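Can a machine put away the chopsticks yet?

Fri 13 May

The engineer who runs the home chores project at Laltitz does not promise much. Asked whether a machine can take over kitchen work, the answer came quickly: "Some of it, slowly, if you don't move things."

Laltitz has spent since December on utensils. Plates came first and went fairly well. Chopsticks did not.

"They're thin, they roll, and they cross each other in the holder," the engineer said. "You go for one and two come up." 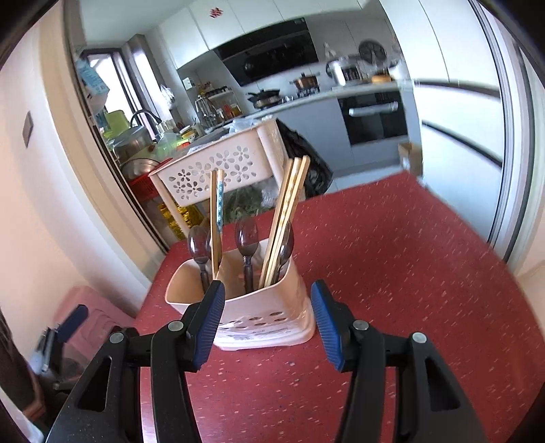

"People assume the arm is the hard part. We can buy a decent arm. Deciding which stick to take, and from what side — that's where the months went."

The group has logged 1,327 attempts in ordinary kitchens, with the clutter left where it was. A clean lab counter gave better numbers, the engineer said, and the team stopped trusting them. In the last set of 142 tries, the software working alone failed 29 times. Most of those were double picks.
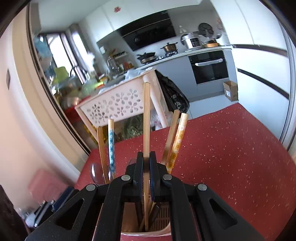

A chopstick held between the gripper's two fingers, above the holder.

Would the engineer have one at home? "Not at this price, and not at this speed. Setting a table for four takes it seven minutes. I can do that while I'm on the phone."

Spoons are easier, with a wider part to grab. Laltitz hopes to have both working in the same holder before it tries a full drawer.
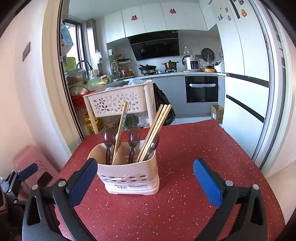 Athanasiadis disagrees about the order of things, saying that kitchens are the wrong place to start and that shop shelves, where every item has a fixed spot, will pay for the rest.

The engineer had heard that before. "Maybe so. But shops already have people who do it well, and my sink is still full."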